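常有人来问我切割垫、小桌子、摆盘这些事,问来问去就是那么几样,我干脆写在一页里,省得每次在评论区翻来翻去。最后一次改是2024年2月,之前九月份写的那一版有几条答得太绕,这次删掉重写了。

# 小桌铺垫子:大家常问的

先交代一下我的情况:住的地方不大,没有正经餐桌,只有一张小桌,白天裁纸、裁布、量东西,傍晚收一收,摆水果、喝茶。所以桌上常年铺着一张绿色的切割垫,就是做手工那种带格子的。下面的问答都从这个用法来的,你家要是有大长桌,有些话可以不用听我的。

## 一、垫子

### 切割垫铺在桌上当桌垫,真的行吗?

行啊,我一直这么用。它平,不打滑,颜色也亮,铺上去整张桌子就精神了。要说缺点嘛,怕烫,这个后面单独讲。还有就是刚买回来会有点味道,我那张是在阳台晾了两天才拿进屋的,急性子的朋友忍一忍。

### 自愈是什么意思,刀印会自己消失?

没那么神。轻轻划一刀,材料会往回合,过一阵子摸着就不太明显了;你要是用很大的力气来回割同一条线,那它也救不了你。我的习惯是换着地方裁,别老盯着中间那几格。刀片钝了就换,钝刀最伤垫子,因为你会不自觉地使劲。

### 尺寸怎么选?要和桌面一样大吗?

我喜欢垫子比桌面小一点点,边上露出一条桌面来。完全一样大的话,桌角稍微有点圆弧就对不上,看着难受;比桌面大就更别提了,悬出去的那截早晚要翘,人走过去还会蹭到。

量的时候请量桌面本身,别拿商品页上的尺寸去套,那个有时候算的是桌腿外沿。我第一次就是这么买错的,那张大的后来一直卷着靠在柜子后面(卷久了,边上已经铺不平了,唉)。

### 颜色有讲究吗?

看你裁什么。绿色对我来说最省眼睛,白纸、牛皮纸、深色布放上去都看得清楚。粉色和灰色我也用过,灰的找铅笔线太费劲了。摆吃的也一样,绿底子上放白盘子,怎么放都好看。

### 上面印的格子和斜线到底有什么用?

格子用来对齐,斜线用来裁角度,边上的刻度当尺子,量个大概足够了。要裁很准的东西,还是拿一把钢尺另外量。有些垫子还会印几个几何图形,六边形、三角形之类,一层套一层的,做拼布的人会喜欢,我做得少,平时就当花纹看。

顺便说个自己的小用法:摆桌的时候我也看格子。盘子的边跟着格线走,往左挪一格还是往右挪一格,一眼就知道,比凭感觉推来推去快多了!

## 二、水果和盘子

### 垫子是裁东西用的,水果能直接放上去吗?

我的原则是:整串的、带皮的、一会儿还要再洗的,可以先搁一下;切开的、马上要进嘴的,一定进盘子。切割垫毕竟没打算给食物用,刀印里还容易藏纸屑和线头,所以也千万别拿它当菜板,更别在上面切水果。搁水果之前我会先用湿布把垫子擦一遍,搁完了再擦一遍,葡萄尤其要擦,万一破了一颗,汁干在格子上黏糊糊的。

### 葡萄为什么总要最后才上盘?

因为葡萄最难摆呀。苹果、橘子圆滚滚的,往哪儿一放都差不多,葡萄是一整串,有正面有背面,梗朝哪边,哪一侧颗粒密,都影响样子。我会先把盘子放定,葡萄搁在盘子旁边看一会儿,想好了再挪。

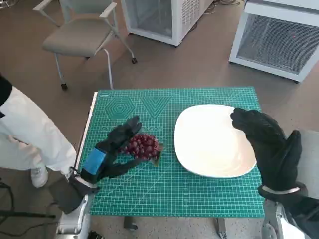

挪的时候两只手比一只手稳当。一只手从下面兜住,另一只手扶着盘子,或者等在旁边接应,别拎着梗子提起来,熟透的葡萄一提就掉,滚到地上还得趴下去找。放下去以后就别再转了,真要转就转盘子。

梗我一般朝向自己,带叶子的话叶子留着,添一点绿。客人那一面看到的全是果子,饱满。

### 深色葡萄和浅色葡萄,哪个好看?

配白盘子我选深色的,红得发紫那种,对比一下子就出来了。青葡萄放在白盘子里有点淡,得换个深一点的盘子。当然了,好不好吃排第一,别为了颜色买一串酸的回来。

### 盘子用圆的还是方的?

我偏爱方形但是角带弧度的那种,宽一点,浅一点。圆盘在小桌上不是不行,就是四个角空出来,利用得不够;角太尖的方盘又显得硬,拿的时候还硌手。圆角的正好在中间,边也能顺着垫子的格线走。

浅盘还有个好处,水果不会陷下去。深碗装一串葡萄,露出来的只剩一个尖,白白浪费那么好看的一串。

### 盘子是在哪里买的?

这个问的人最多,每次都答不好。我手头有Arer的,也有从Quiambao拿的,混着用,哪只在架子最上面就拿哪只。款式常换,我给链接你点进去多半也没了。照着"白色、浅、圆角"这几个词去找,随便哪家都会有合适的。

## 三、桌子和收拾

### 桌子太小,盘子和水果放不下怎么办?

那就少放。我说认真的,一张小桌,一盘水果、一壶茶,已经满了。以前我总想把点心、花、蜡烛全堆上去,结果杯子没地方落,大家端着杯子聊了一下午。现在我会先把杯子的位置留出来,剩下的地方才轮到盘子。

桌子矮的话,盘子别贴着边放,往里收两三格。坐在地垫上的人一起身,膝盖很容易顶到桌沿。

### 裁完东西马上要吃饭,怎么收最快?

我的顺序是这样的:

1. 刀先收,刀片退回去,放进盒子,盒子放到高处。
2. 碎纸、线头往一个角上扫,用手掌侧面刮就行。
3. 湿布擦一遍,再用干布擦一遍,刻度那圈边上多擦两下,灰都积在那里。
4. 盘子上桌。

针和大头针要格外小心,我会拿块磁铁在垫子上过一遍。这一步别省,水果旁边混进一根针可不是闹着玩的。

### 垫子怎么洗?能泡水吗?

平时湿布就够了。脏得厉害,用凉水加一点点洗洁精,软海绵顺着一个方向擦,冲干净平放着晾。别用热水,别用硬刷子,也别挂起来晒太阳,会变形。

葡萄汁、茶渍这些,当时就擦基本没事,放过夜就有印子了。我那张上面有一块淡淡的茶印,怎么都擦不掉,后来拿花瓶压着,也就看不见了。

### 热茶壶可以直接放上去吗?

不可以!这是我最想喊出来的一条。热壶热锅放上去,垫子会拱起来一个包,再也压不平。一定要垫杯垫或者木头隔热垫,热的盘子也一样,刚从微波炉里端出来的,先在灶台上缓一缓。

### 已经翘边了,还有救吗?

轻微的有救。翻过来平放,上面压几本厚书,搁几天看看。要是烫出来的包,我试过好几种办法,都没什么用,只好把那一块转到靠墙的一边去,裁东西时绕开。

## 四、零碎的

### 可以两面用吗?

得看你买的那种,有的两面都印了格子,有的背面是光的。两面能用的,我会一面专门裁东西,另一面留给摆盘喝茶,翻面之前两面都擦。懒得翻的话,准备两张也行,用完竖着插在书架侧面,不占地方。

### 你说的Jemham和Gramport是什么?

之前在别的文章里顺口提过,好几位来问。Jemham是我买裁切工具的小店,刀片和钢尺都在那儿配;Gramport是我放图片和笔记的地方,旧文章也在里面,比较乱,没分类,翻的时候多担待。

### 没有切割垫,用普通桌布可以吗?

当然可以,舒服就好。布的话选不容易起皱的,洗完趁半干铺上去,用手抹平。就是没有格子可以对,盘子放歪了得自己看出来。我朋友来的时候偶尔也换布,换完又嫌裁东西不方便,过几天绿垫子就又铺回去了。

还有别的想问,就在下面留言,攒多了我再往这页里添。冬天手头事情少,回得会快一点。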